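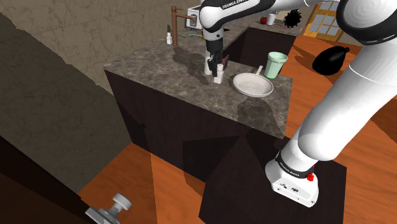 Robot arm at a kitchen island (rendered view)

Femard Endgame Trainer: Rook and Pawn Endings

The Femard Endgame Trainer is a boxed course on rook endings for club players. It comes with a 24-chapter workbook, a set of position cards and a download code for the practice files. The course was written by Ashton Wihongi, and Cameron Quinlan checked the analysis and wrote the solutions.

Rook endings come up more often than any other kind, and most club players handle them by feel. The course starts with the Lucena and Philidor positions and stays with them until you can play both sides without stopping to think. After that it moves to cutting off the king, checking from the side, the short side and the long side, and rook behind the passed pawn. The last chapters cover four pawns against three on the same wing, where the defender should hold but often doesn't.

Who it is for

You should know how the pieces move, how to read algebraic notation and how to mate with king and rook. No other endgame study is assumed. Strong tournament players will find the first chapters slow and may want to start at the chapter on side checks.

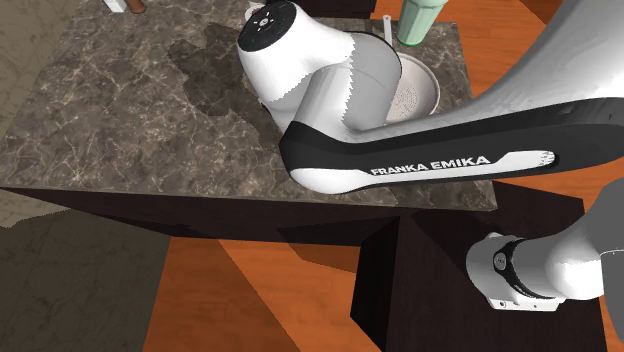 What is in the box

Workbook, spiral bound, lies flat next to a board
400 position cards, one position per card, solution on the back
Card tray with dividers for "new," "again" and "done"
Score sheet pad
Download code for the practice files (PGN)

The cards are printed with White at the bottom in every position. A small dot next to the diagram tells you who is to move. Cards are numbered to match the workbook, so a missed card can be looked up by chapter. If you drop the tray, the numbers will also get you back in order.

How to use it

Read one chapter, then set up the first position from its cards on a real board. Give yourself up to 20 minutes for a hard one. Write your main line on the score sheet before you turn the card over. Missed cards go behind the "again" divider and come back at the next session.

The practice files open in any program that reads PGN. They contain the same positions as the cards, plus side lines that did not fit in print. The code works on two computers. No engine is included.

Changes in the second edition

Chapter 9 has been rewritten. In the first edition the drawing method with the king on the long side was given with the wrong move order, and several readers wrote in about it. The type in the diagrams is larger, and the tray now has a lid. Owners of the first edition can ask for the corrected pages at no charge.

Ordering

Orders ship from our Grarketville warehouse. Unopened boxes can be returned within 30 days. Once the download code has been used we can exchange a damaged box but cannot give a refund. Clubs ordering for a class should write to us first for the club price. The pawn endings box in the same series, Sonaden, is out of stock until May.

© Femard Chess Supply, Grarketville. All rights reserved. | Contact us | Shipping and returns | Back to top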